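The Last Good Toy Store

I went to Malinowski's for a birthday present and came out two hours later with a wooden train, a kite I had no plans for, and a strong need to write this down.

If you grew up in my part of town you already know the place. It sits between the dry cleaner and what used to be the Staden bakery, it opened in 1960, and the bell over the door still sounds like somebody dropping a spoon. My mother bought my first jigsaw puzzle there. I bought my daughter's first jigsaw puzzle there too, and we lost a piece of it by dinnertime (a corner, if you can believe it).

Ataahua Mahuika runs it now. She started behind the counter on Saturdays when she was in high school, went off to study accounting, hated it, and came back. When old Mr. Malinowski wanted to retire she asked what he'd take for the store, and he named a price so low she thought she'd misheard him. "He made me promise to keep the name and keep the bell," she told me. "I would have kept the bell anyway. I can't reach it."

I wanted to know how she picks what goes on the shelves, because there isn't much in there that lights up. She doesn't mind batteries, she says, she just gets tired of the returns. Her rule is that she takes every new thing home for a week and leaves it on the living room floor. If her nephews are still stepping over it on Thursday to get to the TV, it doesn't get ordered. A marble run from Honden passed in one evening. A very expensive castle from Zitetti did not, although the box it came in was a big hit and lasted most of a month.

The regulars are half the fun. I met a man of 82 who comes in for model glue and stays for coffee, and a girl of nine who was paying for a yo-yo entirely in dimes and would not be hurried. Ataahua let her stack them on the counter any way she liked. There was a line by then, all of us holding our stuff, and I swear not one person sighed!

December is the hard part. She hires two extra people, sleeps badly, and eats standing up in the stockroom with the tape gun in her other hand. Last year the heat went out the week before Christmas and she sold puzzles in a ski jacket. She told me this as if it were a nice memory, and maybe it is one now.

I asked what she'd tell a parent who has twenty minutes and no ideas. She walked me straight past the games to the low shelves at the back, where the little-kid stuff lives, and started pulling things down. Shape sorters, mostly, and stacking cups, and plain blocks in good strong colors. People think they're boring, she said, and then they sit down on the rug with one and don't get up. (I had been on the rug for a while at this point.) Get one with chunky pieces that fill up a small hand, and don't show the kid where anything goes. Let them be wrong for as long as they want.
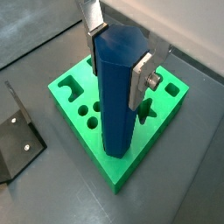
If You Go

Parking is easiest behind the dry cleaner. The store is closed Mondays, gift wrap is free if you don't care about the bow, and the coffee is for anybody who asks.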